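Gidier two-arm bench: frequently asked questions

Gidier is the two-arm setup in the back bay of the Laneddale shared workshop. Most of these questions come in through the noticeboard or get asked over the bench. Last revised Tue 9 October. If yours isn't covered, leave a note in the Gidier folder and Santosh Nishad or Lenni Hakala will get to it.

What does it do?

It picks up soft things from a table with two arms and moves them. Hard objects were sorted out last year. Cloth, bags and pouches are the current job, and they're slower going.

Do I need to be a member to use it?

Yes, and you need the bench induction as well. The general workshop induction doesn't cover it. Sign up on the sheet by the door.

Can I use it on my own?

No. There have to be 2 people in the bay whenever the arms are powered, and one of them keeps a hand near the stop button. That applies to everyone, including the people who built it.

How did you end up with two arms?

We began with one. It could lift a pouch, but the fabric folded over whatever corner it was holding and you never knew which way the thing was facing when it came down again. With a second grip along the same edge, you get some say in how it hangs. The second arm was mounted in February and the software took a good deal longer than the mounting.

Where do the two grippers hold?

Close together on the top edge, beside the zipper seam if there is one. A seam has more body than plain canvas, so the fingers get a better purchase and the cloth is less likely to slide. We used to grip at the far corners. It looked tidier, but the middle sagged so far that it dragged on the table.

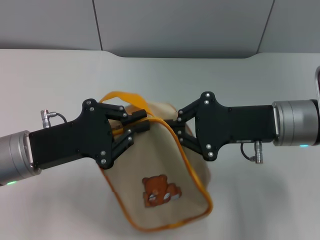 Lenni Hakala disagrees about going that close: "You're giving up control of the bottom edge. I'd sooner start wide and bring the hands in once it's clear of the table." Both methods are in the software. Close grip is the default, and you can change it in the settings file under grasp_spacing.

What is Kyei?

Kyei is the program that plans the arm movements. It runs on the desktop under the bench. Please don't update the operating system on that machine, even if it asks you to.

And Rirnari?

Rirnari is the logger. It saves the joint positions and camera footage for every attempt, good or bad. Don't delete failed attempts. They are more use to us than the clean ones, and the drive has plenty of room.

How many attempts have you recorded?

We passed 1,000 over the winter. The pouch work accounts for 300 of those so far.

How hard does it squeeze?

The force limit is set to 30 per cent of what the grippers can manage. That's enough for canvas. Leave it there unless you've talked to Santosh, and never raise it to fix a slipping grip. Look at the finger pads first. They pick up lint and lose their bite, and a wipe with a damp rag usually brings them back.

Can I bring my own items to try?

Please do. Pencil cases, shopping bags, tea towels and soft toys are all welcome. Nothing wet, nothing with glass in it, and nothing you'd be upset to see dropped. Take everything out of the pockets. A set of keys moving about inside a bag throws the weight off, and Kyei has no way of allowing for it yet.

Why is the tabletop so pale?

The camera does better at picking out fabric edges on a light, plain surface. Don't put coffee cups on it, and don't mark it with pen. Masking tape is fine if you take it up when you're finished.

One of the arms has stopped partway. What do I do?

Press stop. Support the item with your hand before you release the grippers, then follow the restart card taped inside the cupboard door. Check the cable loops at both wrists before powering up again. A connector that has worked itself a little loose will halt an arm without giving a useful error, and we've lost whole evenings to that.

Can I copy the design at home?

You can. The drawings and parts list are in the Gidier folder, with notes on what we'd do differently. Build the table before you buy the arms. Ours was too light to begin with and rocked when both arms moved together, and we had to brace the legs and recalibrate the lot.

When is it running?

Thursday evenings from six. Other times by arrangement, through the sheet by the door.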